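Pre-run check, two-arm door cell (sim)
Filled in by me, with Paweena Thepsuriya reading over my shoulder

I do this list every time we load the Cesier door scene, usually before coffee, and I type my comments as I go. Sorry about the rambling!

1. Scene loads, both doors present: OK. Took 17 seconds, a bit slow (it was quicker in June).

2. Left gripper open at start: OK. Fingers up, nice clear gap between the tips.

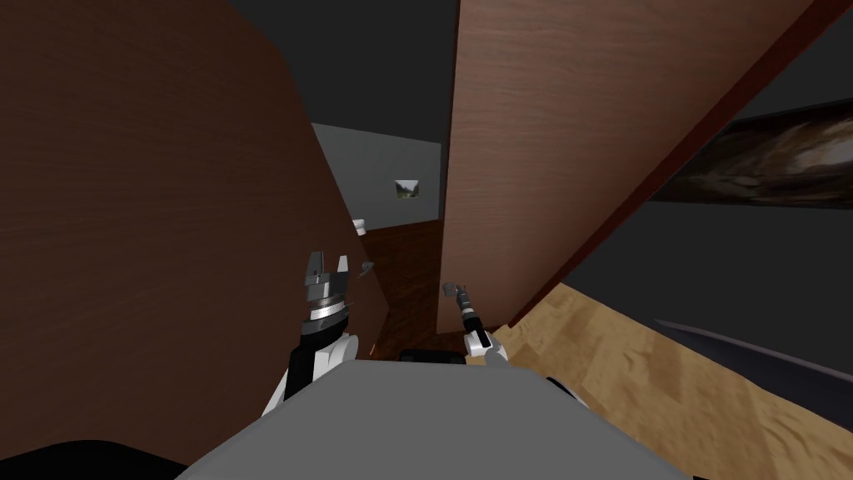 Item 2: left gripper open near the handle of the dark door.

3. Right arm clear of door edge: OK, with a comment. I'd like more room there. The gripper sits really close to the lighter door, and I've asked Zoltán Kovács if we can start it a little farther back.

4. Joint limits, both arms: OK. The left wrist limit is set at 115 degrees now, and please leave it alone until the Pleretti settings file is merged!

5. Door hinges swing freely: OK on the dark one. The lighter one sticks for about 2 seconds and then lets go, so I've marked it "watch."

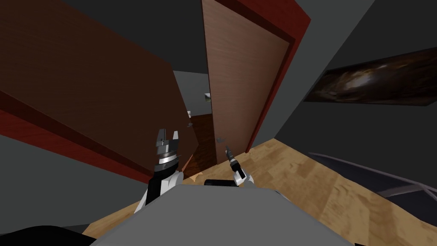 Anyway, I bumped the hinge friction down a notch and ran it again, and it felt better to me, but Paweena wants a proper log before we call it fixed. Fair enough. Somebody please save one from the next run and put it in the Paisan folder.

6. Stop button halts both arms: OK, tried it 4 times.

7. Handle collision shapes on: NOT OK at first, they were switched off again. Back on now. If you switch them off to speed things up, write it down here, pretty please.

Open: items 3 and 5. Next check before the Butonico demo.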